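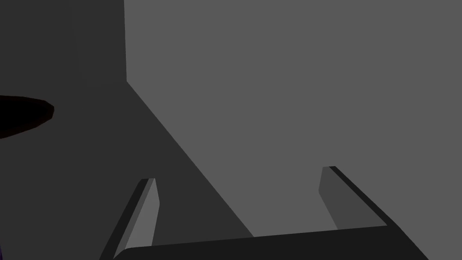

Light gray on one side, darker gray on the other.

The letter from Lelon came on 29th April, addressed to the owner of a Kemetti 118 camper. It said the bolts on the rear axle could work themselves loose and that the repair was free.

She read it at the kitchen counter and then went out and looked under the camper with a flashlight. The bolts looked like bolts.

The nearest dealer was in Lullgate, 60 miles off. The man on the phone told her that 444 owners were ahead of her and the parts came from a plant in Juška. He could put her down for September.

"Can I drive it until then?" she asked.

"I wouldn't," he said. "I can't tell you not to."

She had paid the campground a deposit for June. She called them next, and they kept half of it. Then she put the letter in the glove box with the manual and pulled the cover back over the camper - it took two tries in the wind.

In June she drove to the lake in the car and slept across the back seat with her feet against the door.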